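Clallberg tests standby power rule for rental kitchens
October 3, 2023

The Clallberg housing office has published the technical terms of its standby power rule for furnished rental apartments. From January, any kitchen appliance supplied by a landlord may draw no more than 2 watts when plugged in and idle. The rule covers 2651 apartments in the Listard and Mandagi districts.

Measurements are taken at the wall socket with a logging meter. Each appliance is left idle for 100 minutes, and the average draw over that period is entered in the apartment's inspection record. Readings taken during the first minute after plugging in are discarded.
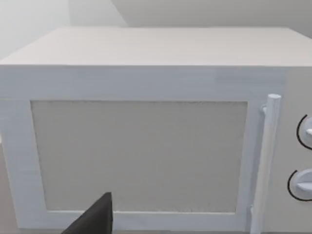

Most of the disputed cases in the trial period involved microwaves with an illuminated clock. The clock and its power supply run at all times, and on older units the transformer accounts for most of the load. A plain white box of a microwave with no digits or lettering on the front is not exempt on that basis, and must be metered like any other model. Landlords may fit a switched outlet as an alternative to replacement, provided the switch can be reached without moving the appliance.

Regula Riedl, who drafted the terms, said the limit applies to each appliance separately and cannot be averaged across a kitchen. Refrigerators and freezers are excluded.

Metering will be carried out by Claser under a contract covering up to 3000 visits. Landlords whose appliances exceed the limit will receive a written notice and a date for a second reading. The notice will list the model, the measured draw and the socket used.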